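Rings on a white table that won't wipe off

My sister left us a white table when she moved to Skivness, and within 12 hours my household had put a mug on it. There is now a pale brown ring. Dish soap did nothing. Vinegar did nothing and made the kitchen smell like a salad. Is it there for life?

Jolien Stevens
Baking soda and a little water, mixed to a paste. Leave it on ten minutes, rub gently, rinse. Try a corner first. If it's tea, go twice. Then buy coasters, and accept that guests will set their cups down next to them. 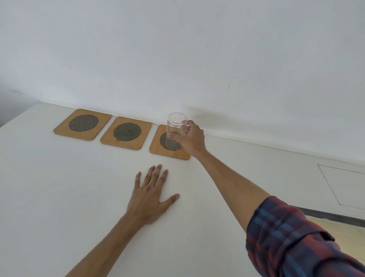
Elínborg Vídalín wouldn't use baking soda on anything glossy, as it dulled a patch of hers and now she has a clean spot that looks worse than the stain. She'd go with rubbing alcohol on a cotton pad, windows open.

tablelegs700
just get a tablecloth

Jolien Stevens
Fair point on the gloss. Mine is matte and has been through worse.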